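About Us
Home | Our Service | Prices | About Us | Contact

Who we are

Gornomier is a small company for home linen care in Clusthorpe. We wash, iron, fold and put in order the textiles of your bedroom: sheets, covers, blankets, towels and curtains if they are not too heavy. We collect from your door and we bring everything back folded, and if you wish we also make the bed and arrange the closet.

My name is Fulgencio Solís and I started this company. Before that I worked many years in the laundry of a hotel, first at the machines and later at the folding table. In the hotel I learned to respect a sheet. It sounds strange maybe, but a person spends a third of the life in bed, and I think the cloth should be treated with some care.

How it began

The first customers were neighbors on my street. I carried their bags by hand, two at a time, and I ironed in my own kitchen until late in the evening. In May of the second year I rented the shop on Odavero Street, where we still are. The shop is 658 square feet, with the washing machines in the back and the long folding table near the window, where the light is good and one can see every stain.

Last year we folded 1,923 sheets. I know the number exactly, as each one is written in the book by the door. My daughter wants me to put the book in a computer. For now the book stays.

What we do in your home

Many customers ask only for the wash, and this is fine. But the home visit is the part of the work I like the most. We come to the bedroom, take off the used linen, air the mattress and put on the fresh set. Then we fold what is left over and place it in the closet in the order you prefer.

A home visit is always made by 2 persons. It costs us more this way, but a large cloth wants four hands. One person alone pulls it over the floor, and then it must be washed again. Our manner is simple: each one takes a corner, you hold the cloth over the bed, you make it straight and only then you fold. The bed is the best table in the house - wide, soft and the right height for most people. 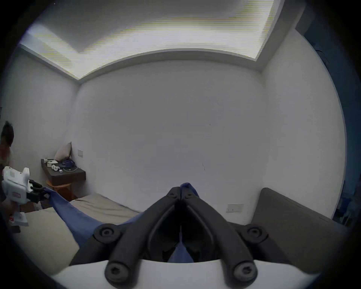 What we ask from you

Please empty the pockets of pajamas and robes. Please tell us if somebody at home has an allergy, so we use the soap without perfume. If a piece is old or has a value for the family, put it in a separate bag with a note and we will wash it by hand.

We do not work with leather or fur. For wool blankets we need a few more days, and in winter sometimes a full week.

The Tai basket

Tai is the name of our monthly plan. You receive a cotton bag with your name sewn on it, and we change it for a full one every week. The price of the plan has not changed from Jul 16, 2018, and I hope to keep it so for a good while more. You can stop it at any month - only call the shop before the next collection.

Visit us

The shop is open in the mornings, and in the afternoons we are usually on home visits. If the door is closed, leave your bag with the bakery next door. They know us well and they will give you a ticket.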